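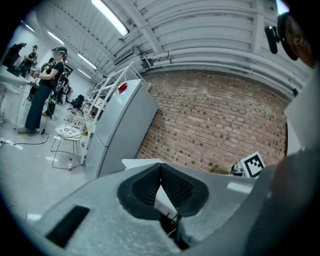 Filed under: Build Logs / Student Projects
March – posted by Sorin Stojanovska

Gripper calibration, second pass. The Bevix pads were refitted before the session and the zero position reset with the jaws fully closed. Opening now reads 2 mm over at full travel, consistent across both units. I have left it as an offset in the config file and not re-cut the linkage.

Marker tracking is the weaker part. Pose holds to 900 mm from the reference marker, then jitter in yaw gets bad enough that Sezer starts rejecting samples. Worst case is a wrist angle past 45 degrees, when only one face of the cube is resolved. Print the next set on matte stock, grey border, same size.

Drawer task: one hand operates the gripper, the other goes into the drawer. Cabinet door stays open for the whole run. Log both wrists, even where the left does no gripping.
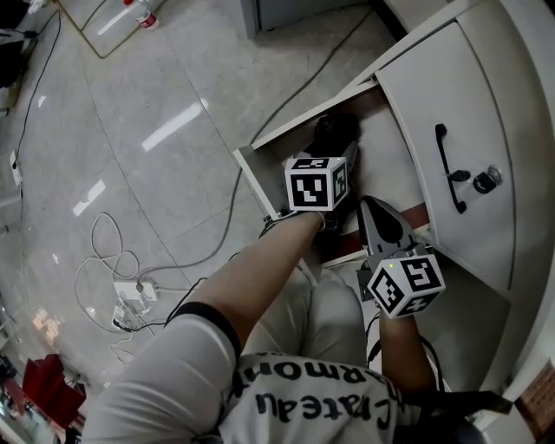

Skultthorpe asked whether the drawer runs should count towards the Flomesside entry at all, given that the rules score single-arm tasks only. My reading is that they count if the left-arm track is dropped at export – to be checked against the rule sheet.

To do: re-export with left track off, cap clips at 800 samples, label spare cubes.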